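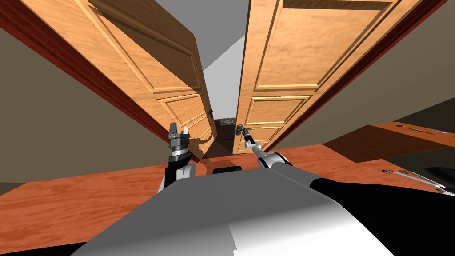 When does the Gremport night bus start?
It starts on March 26, 2024, with the first one leaving Sellitz Square at 12 minutes past midnight.

News > Press releases > Buses

I've wanted to send this one out since December! We at Boton are running a proper late bus between Sellitz and Gremport, eight trips a night, calling at Liao on the way (yes, by the chip shop). It's route 936 and any single costs 80p. Day passes work too, as long as you bought yours before midnight. Timetables are up at every stop, and press can ring our Gremport office for more.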